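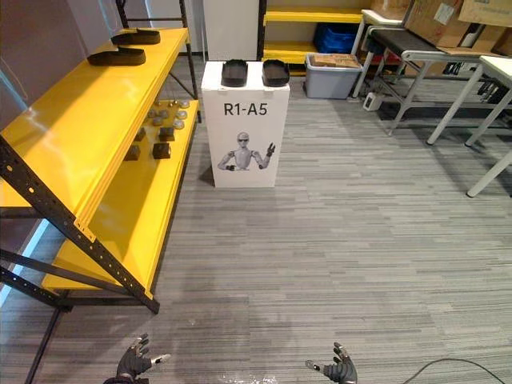
Kosmas m'écrit que j'exagère, qu'un déménagement d'atelier ça se fait en deux jours et qu'on n'en parle plus. Qu'il a fait le sien comme ça, un vendredi soir de flemme, avec une camionnette et un beau-frère. Que le problème c'est moi, pas les cartons.

Bon. Peut-être. Je réponds ici parce que par message ça devenait un roman.

Donc oui, je quitte le local de la cour. Sept ans. Le bail se termine fin juillet, le proprio récupère pour sa fille, rien à dire, il a été correct. J'ai trouvé autre chose à 20 minutes de vélo, plus petit, au premier étage, sans monte-charge. Le loyer me va. L'escalier beaucoup moins. 68 marches aller-retour avec le palier, Sofia les a comptées pendant que je signais.

Deux jours, Kosmas, c'est le transport. Le transport je m'en fiche. Ce qui me prend la tête c'est le tri, et le tri c'est tous les soirs depuis des semaines.

Exemple, les vis. J'ai des bocaux de vis qui viennent de mon père, qui venaient pour une partie de SON père. Des filetages qu'on ne fait plus. M'en suis servi combien de fois ? Deux. La pendule de la voisine, et une charnière de volet. Et pourtant impossible. Je prends le bocal, je le pose dans le carton « à donner », je vais me faire un café, je reviens, je le ressors. Une soirée entière comme ça la semaine dernière.

Les chutes de bois pareil. Un bout de poirier long comme la main, que voulez-vous en faire, rien, un manche de couteau un jour. Il a fait trois cartons différents. Il est sur le rebord de la fenêtre en ce moment, il me regarde.

Ourania a une méthode. Elle dit : tu prends une photo de l'objet, tu jettes l'objet, tu gardes la photo. Essayé. J'ai maintenant plein de photos et tous les objets.

Ce qui a marché un peu mieux : ranger par geste et pas par matière. Je m'explique vite, faut que je reparte. Avant j'avais le métal d'un côté, le bois de l'autre, la quincaillerie au fond. Logique sur le papier. Sauf que pour recoller une chaise je traversais la pièce je ne sais combien de fois. Là j'ai mis ensemble ce qui sert ensemble. Coller : colle, serre-joints, chiffons, papier journal. Percer : mèches, pointeau, huile. Finir : cire, abrasifs, la vieille brosse. Tout ce qui n'entrait dans aucun geste, je l'ai mis à part, et c'est là que j'ai compris l'étendue des dégats. Un demi-mur de choses qui ne servent à aucun geste.

Le demi-mur, donc. Dedans : un moulin sans manivelle, des catalogues Sternmont que j'avais promis de rendre, une boîte de poignées de porte dépareillées, un établi pliant Flostden dont il manque une patte (acheté comme ça, en connaissance de cause, j'étais jeune). Le moulin est parti. Les catalogues aussi, désolé Savvas, avec des années de retard. Les poignées non. Ne me demandez pas.

L'établi on verra.

Pour ceux qui ont posé la question : oui je continue les réparations, non je ne prends rien avant septembre. Les deux fauteuils en attente seront finis avant que je rende les clés, promis, le paillage est fait sur le premier. La commode de Mme Dimitriou attendra d'être livrée directement là-haut, elle est d'accord, elle n'est pas pressée, elle est adorable. Si vous avez laissé une chaise chez moi et que vous avez oublié, c'est le moment de vous en souvenir. Il y en a une cannée, assise à refaire, dossier arrondi, que je n'arrive à rattacher à personne dans mon cahier.

Les gros trucs restent la question. La scie à ruban ne montera pas l'escalier. Elle ira chez Kosmas, qui a la place et qui fait semblant de me rendre service alors qu'il la veut depuis toujours. Le tour, j'hésite. On m'en a proposé une somme ridicule. Je crois que je vais le démonter et le monter en morceaux, tant pis pour mon dos.

Et puis il y a la lumière. Ça je ne l'avais pas prévu. Dans la cour j'avais le soleil le matin seulement, vers 9 h, une bande sur le sol qui venait jusqu'au pied de l'étau. Je réglais ma journée dessus, les teintes avant midi, le reste après. Là-haut c'est plein ouest. Va faloir tout faire à l'envers, les finitions l'après-midi, et sans doute un store parce que la cire en plein été merci bien.

Il me reste la réserve et le dessous de l'escalier. Si quelqu'un veut des bocaux vides, j'en ai. Vides, j'ai dit. Passer de préférence en fin de journée, frapper fort, j'ai souvent le casque.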